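Renting out the first flat in Gresstead

Manaia Dunstan has been letting homes in Gresstead for most of her working life, and she thinks the town's rental market is harder to read now than when she started. Her office looks after 60 properties, mainly two-bedroom flats near the station and older terraces on the Wollholm side.

"Rents went up quickly and then they stopped," she says. "A flat like the ones on Station Road was 1000 a month when I took it on. It's now let at 1227. I tried it at 1287 in June and had two viewings in three weeks."

She brought it down and it went within days. Landlords do not always like that advice. "They see what next door is asking. What next door is asking and what next door is getting are different figures, and I only trust the second one." 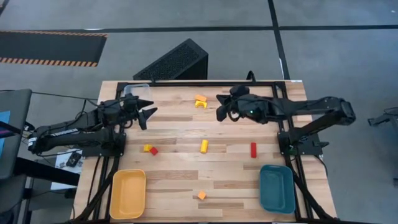 Much of her work is with owners who never planned to be landlords. Some have inherited a house, others have moved for a job and don't want to sell at today's prices. Vesna Ivanov is one of them. She bought in Gresstead, then took a post in Kastamley and kept the flat.

"I worked out the mortgage and thought the rest was mine," Ivanov says. "I'd left out the service charge, the insurance and the gas check. The first year I made nearly nothing."

She has thought about selling twice. Both times the offers were lower than she wanted, and her tenants have asked to stay on.

Dunstan tells new landlords to allow for one empty month a year and to get the boiler looked at before anyone moves in. She would also like them to reply to messages. "Tenants leave over a dripping tap that took four months. Then you're paying me to find new ones."

Asked about next year, she expects rents near the station to stay where they are. Wollholm she is less sure of, with new flats due there in spring and the bus route still under review.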